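My visual odometry finally holds up in bedrooms 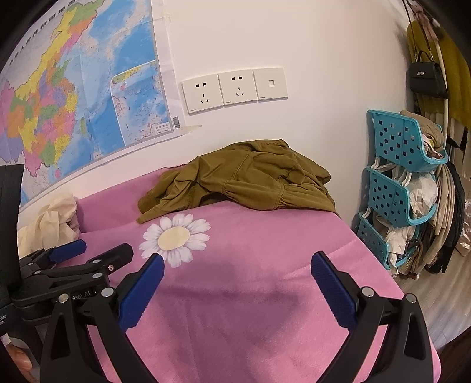

Olive garment on a pink cover, front gripper open, near the cover.

I've been promising a post on the tracking rewrite since July, and it's done, and it works, and I'm so pleased with it that I've been boring everyone I know. So now it's your turn!

A quick recap if you've missed the earlier ones. I'm working on the software that takes video from hand-held grippers and works out where each gripper was, in full 3D, at every moment. From that you get a path, and from the path you can train a policy to fold or pick up clothes. If the path is wrong by a couple of centimetres, the policy learns to close its fingers on thin air. Ask me how I know.

My old tracker was fine on desks. Desks have corners, pens, mugs, all sorts of lovely sharp bits for it to hang on to. Bedrooms were another matter. Point a wide lens at a bed against a pale wall and there's very little for a corner detector to chew on, and what it does find is often on the one thing you're about to pick up. The old code would happily lock on to the seams of a garment, the garment would move, and the tracker would decide that the whole room had moved instead. Marvellous.

So the new version (it's called Fovurura, don't ask) does two things differently.

First, it gives every tracked point a trust score, and the score drops fast if the point disagrees with its neighbours on the wall. Maps and posters are brilliant for this. All those borders and little printed labels, dead flat, never moving. The map of China on the wall in that shot gives me more good points than everything on the bed put together. Wall sockets are nearly as good: hard edges, plain background. Even the holes in the sides of the turquoise baskets help, although repeating patterns need care, as the matcher loves to slip along by one hole and then swear blind that it hasn't.

Second, it masks out the grippers. The jaws are in view all the time and they're covered in pins and ridges, so to a corner detector they look like the best landmarks in the world, and they travel with the camera. I used to mask them with a fixed shape, which was hopeless once the jaws opened wide or the other hand's gripper came in from the side. Now a small segmentation network draws the mask afresh, at 60 frames a second on my elderly laptop.

Yara Awwad suggested I stop testing on my own tidy clips and use the Murnside set, where there's stuff everywhere. Good advice, painful afternoon. The old tracker got through 60 of the 96 clips without losing itself. The new one manages 90! Most of the six failures are fast turns where everything smears, and I suspect I need the motion sensor for those.

Still on the list: the big printed daisy on that cover. Strong edges, so it scores well, right up to the moment somebody tugs the fabric. Annatjie Mkhize thinks I should label cloth as a class and cap its score. I'd like to learn the cap from the data. We have a bet on, and the loser rewrites the calibration docs.

Code goes up once I've cleaned out the swearing in the comments.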